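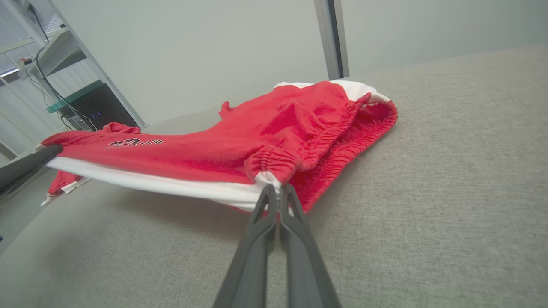

Laborbuch Plaltlow, Textilfalten, 2025-12-06

So, wieder ein ganzer Tag Demonstrationen, und ich schreibe das lieber gleich runter, bevor ich die Hälfte vergessen habe. Stand im Zähler nach dem letzten Durchgang: 1.465 Episoden insgesamt im Datensatz, davon 728 mit kurzen Hosen. Damit sind die Hosen jetzt knapp die Hälfte, und das wollte ich für den ersten Trainingslauf ja auch haben. Die T-Shirts haben wir im Griff (haha), die Hosen eben noch nicht.

Die roten Shorts mit den weißen Seitenstreifen sind inzwischen mein Lieblingsstück und gleichzeitig das nervigste Teil im ganzen Stapel. Lieblingsstück, weil der Streifen eine so schöne lange Kante abgibt: ein Greifer da, wo der Streifen auf den Bund trifft, der andere weiter unten am Streifen, dann auseinanderziehen, und man hat sofort eine gerade Linie, an der man sich orientieren kann. Nervig, weil der Gummibund macht, was er will. Der rafft sich zusammen, sobald man irgendwo anders zieht, und dann liegt der Rest der Hose in der Mitte auf einem Haufen. Ich hab heute bestimmt eine halbe Stunde nur damit verbracht, rauszufinden, in welcher Reihenfolge man das am besten vormacht.

Meine Reihenfolge bis auf Weiteres, bitte alle so übernehmen, sonst haben wir wieder zwei Stile im Datensatz:
Hose als Knäuel ablegen, nicht vorsortieren!
Rechter Greifer sucht die Ecke am Bund.
Linker Greifer geht an den Streifen und drückt erst mal nur auf, dann zufassen.
Langsam straff ziehen, kurz halten, dann erst das lose Bein nachholen.
Wenn der Stoff rausrutscht: weitermachen und neu greifen, Episode NICHT abbrechen.

Der letzte Punkt ist mir wirklich wichtig. In der alten Mfaume-Sammlung haben wir jeden Patzer rausgeschmissen, und das Modell hatte danach keine Ahnung, was es tun soll, wenn ihm mal was aus den Fingern flutscht. Es stand dann einfach da, beide Arme in der Luft, und hat auf bessere Zeiten gewartet. Korrekturen gehören rein, die sind Gold wert. Rausgeschmissen wird nur, wenn die Aufnahme selbst kaputt ist oder das Teil komplett runterfällt.

Zur Unterlage: Ich bin jetzt endgültig für die graue gepolsterte Fläche. Auf der glatten Tischplatte rutscht alles weg, sobald man nur mit einer Seite zieht, auf dem gewebten Bezug bleibt der Stoff schön liegen und man kann mit der Fingerspitze auch mal leicht reindrücken, ohne dass gleich die Kraftüberwachung meckert. Nachteil ist die runde Kante. Hängt ein Hosenbein da drüber, zieht das Gewicht mit, und man muss es erst zurückholen. Ich hab überlegt, ob wir das Knäuel immer mittig ablegen sollen, aber nein, lieber ein paar Episoden mit überhängendem Stoff mehr. Zu Hause auf dem Sofa liegt die Wäsche auch nicht mittig.

Kameras: Die Handgelenkkamera rechts ist super, genau an der Fingerspitze sieht man am meisten, und ob wirklich Stoff zwischen den Fingern klemmt, erkennt man eigentlich nur dort. Das Licht vom Fenster macht mir mehr Sorgen. Vormittags war es oben links ziemlich grell, nachmittags dann wieder flau, und die Belichtung regelt ständig nach. Ich will die Automatik eigentlich nicht abschalten, das Modell soll ja mit beidem klarkommen. Aber bitte die Jalousie nicht mitten in einer Serie verstellen, das ist mir heute selbst passiert und ich musste mir dann im Protokoll eine Notiz dazu machen. Episoden sind markiert mit "Licht gewechselt", die kann man später immer noch filtern.

Clullex (unser Aufnahmeprogramm, für alle, die neu dazukommen) ist heute 2 Mal hängen geblieben, beide Male beim Speichern. Die Gelenkdaten waren da, das Video der linken Kamera hörte mittendrin auf. Neustart hat geholfen, die betroffenen Episoden sind gelöscht und im Zähler oben nicht mit drin. Verdacht: die Platte am Aufnahmerechner wird voll und er fängt an zu trödeln. Morgen als Erstes die alten Rohdaten auf den Server schieben und dann weiterschauen. Falls es wieder auftritt, bitte Uhrzeit dazuschreiben!

Noch was zum Fernsteuern selbst: Nach 10 Episoden am Stück werde ich schlampig. Ich hab mir die Wiederholungen hintereinander angeschaut und man sieht es richtig, am Anfang ruhige, saubere Bewegungen, gegen Ende reiße ich am Stoff, als hätte er mir was getan. Also ab jetzt: nach jedem Zehnerblock Pause, Hände ausschütteln, Kaffee, oder jemand anderes übernimmt. Verschiedene Leute am Steuer schaden den Daten sowieso nicht, solange die Reihenfolge von oben stimmt.

Offen:
Beschriftung "Bund gefunden" ja/nein pro Episode, hab ich nur für die heutigen gemacht.
Dunkle Hosen fehlen fast völlig, dunkelgraue Finger auf schwarzem Stoff wird lustig.
Fingerspitzen rechts mal putzen, da hängen Fusseln dran.
Mit Jumska klären, ob wir im Januar die zweite Station bekommen. Wenn ja, brauchen wir denselben Bezug noch mal.

Trainingslauf mit dem heutigen Stand ist gestartet, läuft über Nacht.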